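Clallis single-wall carton, medium, used for bedroom storage

Bought as a pack of 2 to hold spare bedding and loose wool. Rated load is not printed on the pack I received.
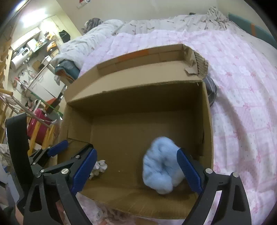 One reader's reply: mine held up through a move, but the flaps went soft where I kept pulling the tape off.

Agreed on the flaps. Plain brown corrugated board frays at the corners once tape is lifted, and the torn corner on mine now shows the corrugation. The tall back wall stays upright with its flap folded up. Light fiber fill is no problem on a mattress. I would not stack anything heavy on a soft surface, as the base flexes. The Julton carton is stiffer and costs more.

Empty weight on my kitchen scale: 334 g. Suitable for textiles. Line it with paper for wool.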